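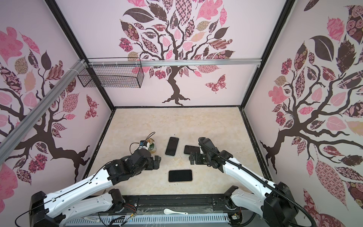 Wednesday, late

Right arm faulted again at 10:40. Same signature as the last two: position error on the elbow joint past the limit, drives dropped, arm sagged maybe two centimeters before the brake caught. It was on the approach to a phone, gripper already over it. Left arm held position and waited, as it should when its partner goes offline.

I logged it as episode 147 of the phone sorting run and left everything where it was for a quarter of an hour while I pulled the buffer. The log goes back 1000 samples at the current rate, enough to cover the whole reach and a bit of the idle before it. Commanded and measured position track each other until the elbow passes a certain angle, then the measured value freezes for three samples and jumps. The motor current doesn't spike until after the jump. So the controller sees a large error, pushes hard, and trips itself. The arm never hit anything.

That puts it on the feedback side. Encoder, encoder cable, or the connector where the cable lands at the base.

I powered down, locked out the supply, and went along the corrugated cable on the upper side of the right arm by hand. No cuts in the outer sleeve. It is stiffer near the elbow than I would like. When the arm stretches out diagonally toward the middle of the table, the cable has very little slack left, and the last part of that reach is where all three faults happened. The short reaches have never failed.

Checked continuity at the base connector with the arm extended by hand. Good. Extended and twisted a little at the wrist, good. Extended and pressed sideways on the sleeve at the elbow, one of the signal pairs went open, then came back when I let go. Repeated it four times to be sure. Opened three times out of four.

Sent the trace and the meter readings to Gorex support before lunch. Their reply came at 2:15 and asked for the firmware version and whether the emergency stop had been pressed. It had not. They want me to run the joint calibration routine and report back. I don't see what calibration does for a broken conductor, but I ran it. Passed on all joints. Reported back.

The part that bothers me more than the cable is the sag. Two centimeters is inside the spec in the manual. Over a phone lying flat it means the fingers can end up on the glass with the full weight of the forearm behind them. This time it stopped clear. The glass jar is a worse case, being upright, and if that breaks we are cleaning splinters out of the slots in the cable tray for a week. I also noticed that the brake delay and the restart logic are not linked. After a trip the software lets you clear the fault from the keyboard with no prompt to check the table. One keystroke and it resumes at full speed from wherever it has dropped. I did exactly that after the first fault last week, without looking. Wrote it into the incident sheet as my own error, and as a separate item against the software.

Changes made this afternoon:

Right arm speed limited to a third of normal until the cable is replaced.
Reach limit set short of the angle where the signal drops out. Loses the far corner of the table on that side.
Fault reset moved to a physical key switch on the cabinet. Tested twice.
Minimum hover height over the table raised by 3 cm.

With the limits in place I ran the empty-gripper check for an hour, both arms, no faults. That proves little. The wire only opens under side load near full extension, and the new limit keeps it out of there.

Still have to deal with the loose wiring at the front, between the arm bases. The orange and yellow leads have been untidy since July and I would like them tied down before somebody blames them for this. They have nothing to do with the elbow circuit. I metered them anyway.

Replacement cable is part 1516 in the Onico catalog. The Cosedley warehouse shows none in stock. Beaulieu has one but lists it under the older revision, with a different strain relief at the joint end. Asked for a drawing. If the strain relief is shorter I may get some slack back at the elbow, and I would take it over the current one.

Data question, unresolved: whether to throw out every episode since the first fault or only the ones that tripped. The frozen samples could be hiding in good episodes too, just too short to trip the limit. Started a script to search for three identical readings in a row while the joint is commanded to move. It was still running when I left at 7:30.

Tomorrow: script results, call Beaulieu, tie down the leads.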